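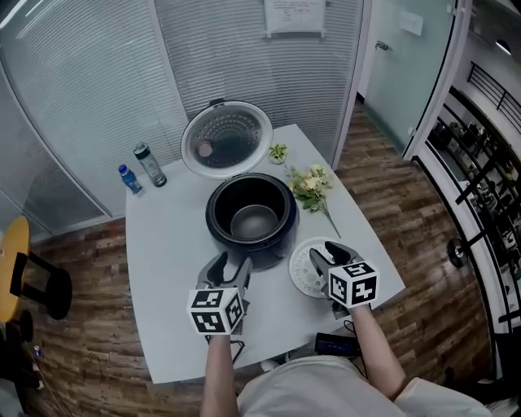 I went to Gadbridge to ask what happens to a canteen team when the serving line goes automatic, and ended up talking about plates for most of an hour. The woman I met spent 11 years in the kitchen and now works with a gripper on each hand, showing the machines how it's done. An open rice cooker, a white plate, a bunch of artificial flowers beside them — that's her table these days. "I used to do 700 lunches," she told me. "Now I do one, over and over!"

Does she miss the noise? "The people, yes. The steam, no." Her old shift at Ado has shrunk, and she doesn't pretend everyone is happy (two friends left in September). "They asked us late. They should have asked us first." Her wrists ache in new places, she says, but she gets home by four.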